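Clearing and Sorting a Shared Table
Ornlow House — Guidance for Residents
Issued 2018-08-04

This guidance applies to the shared tables at Ornlow House. It explains how mixed items left on a table should be sorted, so that the surface can be wiped and used again. Residents should allow enough time to finish the task in one session.

Before you start

Fetch a plastic basin, a damp cloth and a dry cloth. The basin is for light items that would otherwise slide about, such as clear plastic pieces and lids. Place it at the back of the table and leave the front free for sorting.

Step 1. Deal with glass first

Glass bottles should be moved before anything else. Check that each cap is tight, then stand the bottle upright away from the edge. A bottle lying on its side should be picked up by the body and never by the cap.
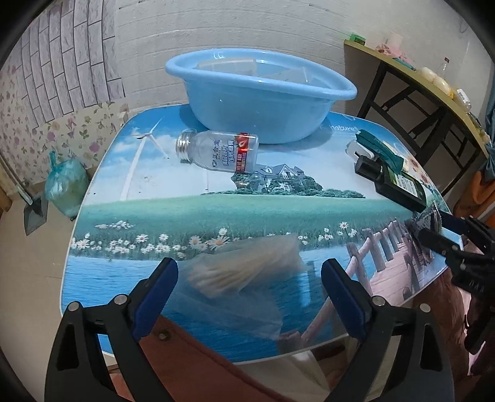 Mrs Parisi's landing has always put the bottles in the basin and had no breakages, and a reader there asks whether that may continue. It may, provided that the basin holds no more than two bottles and nothing is stacked on top of them. Flat plastic pieces should then go in a separate tray.

Step 2. Sort the small items

Small items are to be divided into four groups:

Food in sealed wrappers
Paper goods, including tissues
Chargers and other electrical items
Loose caps, clips and frames

Wrapped snacks should be held lightly, as a firm grip can crush the contents. Return them to the food cupboard. Tissue packs are kept in the drawer beneath it. Chargers should be placed where their prongs will not scratch the table or pierce a soft packet.

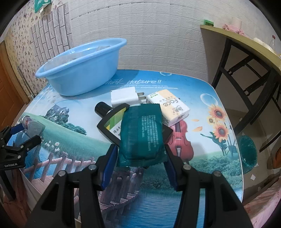
Snack packet, tissues and charger on the printed tablecloth.

Step 3. Clean the surface

Wipe the printed surface from the back towards the front with the damp cloth, then follow with the dry one. Scouring powder must not be used on printed designs. Sticky marks may be covered with the damp cloth for five minutes and wiped again — scraping is not permitted.

Step 4. Return what belongs on the table

Only items in daily use should go back. Anything unclaimed is to be placed on the Mamex shelf by the stairs, where it will be kept until the end of September.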